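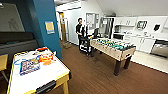 Gultard 사옥 공개 행사에 다녀왔다. 날짜는 2020년 10월 3일, 장소는 Drirambridge 외곽의 옛 방직공장 자리다. 역에서 버스로 20분이 걸렸고, 정류장에서 정문까지는 오르막이라 조금 더 걸었다.

Gultard는 종이 지도와 등산 안내서를 만드는 출판사다. 나는 이 회사의 Isero 산군 지도를 오래 써 왔다. 접는 선이 닳아서 두 번 새로 샀다.

입구에서 체온을 재고 명부에 이름을 적은 뒤 조별로 나뉘었다. 우리 조는 11명이었고 안내는 편집부의 라왈 티자니(Lawal Tijani) 씨가 맡았다. 휴게실에서 잠시 기다렸다가 2층 제도실부터 올라갔다. 에어하키 테이블에 보드게임 상자가 올라와 있었는데, 점심때는 직원들이 이 방을 많이 쓴다고 한다.

## 제도실

등고선은 측량 자료를 받아 프로그램으로 그리지만, 암벽과 너덜지대 표현은 지금도 사람이 손으로 다듬는다. 한 장을 끝내는 데 57일이 걸린 적도 있다고 했다. Isero 북쪽 사면이 그 경우였다. 초안과 완성본을 나란히 놓고 보니 골짜기 안쪽의 음영이 꽤 달랐다. 초안에는 없던 샘터 표시도 두 곳 늘어 있었다.

현장 조사는 우체나 오군디페(Uchenna Ogundipe) 씨가 설명했다. 여름 내내 Lai 계곡을 걸으며 갈림길과 표지판을 확인했다고 한다. 폐쇄된 길을 지도에서 바로 지우느냐고 물었더니, 한 판 동안은 회색 점선으로 남긴다는 답이었다. 옛 지도를 가진 사람이 현장에서 헷갈리지 않게 하려는 것이다.

## 인쇄와 접지

인쇄실은 유리창 밖에서만 볼 수 있었다. 소리가 커서 설명은 복도 끝에서 들었다. 접지 작업은 가까이서 봤다. 기계가 가로로 먼저 접고 세로로 한 번 더 접는데, 종이 결 방향이 틀리면 모서리가 터진다. 불량으로 나온 지도를 한 장씩 나눠 주어서 받아 왔다.

방수 용지도 만져 보았다. 일반 용지보다 뻣뻣하고 연필이 잘 먹지 않는다. 나는 산에서 메모를 많이 하는 편이라 계속 일반 용지를 살 생각이다.

## 그 밖에

- 매점에서 절판된 지도를 싸게 판다. 카드는 안 된다.
- 주차장이 좁다. 버스가 낫다.
- 제도실 안에서는 촬영할 수 없다.
- Lai 계곡 개정판은 12월에 나온다.

전체 관람에 두 시간이 걸렸다. 돌아오는 버스가 한참 오지 않아서 정류장에서 받은 지도를 펴 봤다. 남쪽 귀퉁이가 비스듬히 접혀 있고 나머지는 멀쩡하다.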